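Playground Ball FAQ: Air, Cleaning, Labels and Storage

I write about school and playroom gear, and the emails I get most are about balls. Big ones, little ones, the pink printed kind that every classroom seems to own now. So I've put my usual answers on one page. If yours isn't covered, the comments are open.

Why does my ball look like a bowl?

Because it's low on air! A soft vinyl ball that has lost a lot of its air will sit down on itself and go dome-shaped, and from across the room you'd swear somebody had left a lunch box out. I had one in a closet all winter and very nearly put it away with the kitchen stuff. It doesn't mean the ball is ruined. Pump it up, leave it overnight, and look at it again in the morning before you decide anything. 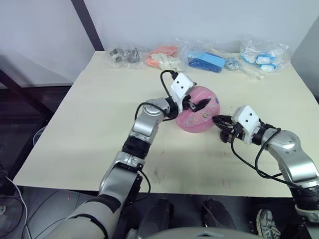

If it's flat again by breakfast, then you've got a leak, and you can go looking for it in the sink. Hold the ball under water a bit at a time and watch for bubbles, starting at the valve (it's nearly always the valve).

How much air should I put in?

Less than you think. For little kids I like a ball that gives when you push it with your thumb. A hard ball bounces higher, sure, but it also stings, and it gets away from small hands and under the parked cars. I pump, stop, squeeze, pump a little more. My hand pump is an old Uvness, and 16 strokes does it for my own ball, but please don't take that as a rule — pumps are all different and so are balls.

Is it bad to squeeze or fold it?

A good squeeze is fine. Kids do it all day long. What I don't love is leaving a ball folded for weeks under a stack of other things, especially a printed one, where the crease runs right through the picture. Give it some air and some space and let it relax.
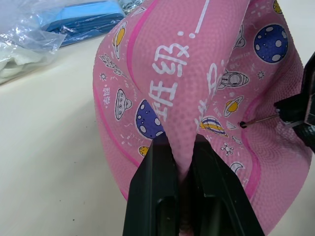 Pink space ball, mid-squeeze, with the "class" label in white on the left.

What do I do with the label?

A lot of school balls come from China with 班级 printed on them, which means "class." I fill mine in! Regular marker rubs off glossy vinyl in no time, so use a permanent one, write it before the ball goes outside, and let it dry for a good long while with no one touching it. Sidra Khattak, who runs the after-school room in Bolville, puts the room number on and then a dot of colored nail polish near the valve. Her balls come home. Mine didn't, until I copied her.

If the class changes in the fall, rubbing alcohol on a cotton ball will usually take marker off, but test a tiny spot first. It can take the printing with it, and I have one very sad faded patch where a cartoon used to be.

How do I clean it?

Warm water, a drop of dish soap, a soft cloth. Wipe along the seams where the dirt collects, rinse, towel it off. No bleach, no scrubby side of the sponge, and keep it out of the dishwasher (yes, I was asked, and by two different people). Pebbly balls hold on to grime more than smooth ones, so I go over those with an old toothbrush, gently.

My ball smells like a shower curtain. Help?

New vinyl does that. Wash it, then leave it in a shady spot with the window open. Mine took most of a week before I stopped noticing. If you can still smell it from the next room after that, I'd send it back.

Where should it live?

Somewhere cool, out of direct sun, and away from anything pointy. I keep the small hardware in clear zip bags so I can see what's in each one, and the balls go in a net on a hook by the door. Don't use the trunk of the car in July. Heat swells the air inside, and those seams can only take so much.

Can a puncture be fixed?

Sometimes. A vinyl patch kit, the sort sold for pool floats, will hold on a pinhole if you clean and dry the spot and then leave it alone overnight with something heavy on the patch. I've had no luck along a seam. Two tries, two flat balls, and now I just replace those.

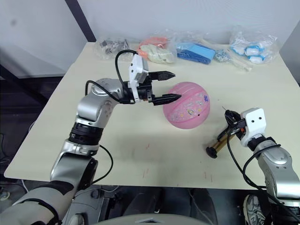 Manee Sriwong: I've had better luck with seams than you did! The trick for me was letting nearly all the air out first and cutting the patch into a long narrow oval. Mine has been holding since April, and the kids use it every Thursday.

Okay, a long narrow oval. I'm going to try that on the next one, Manee, and I'll change the answer if it holds.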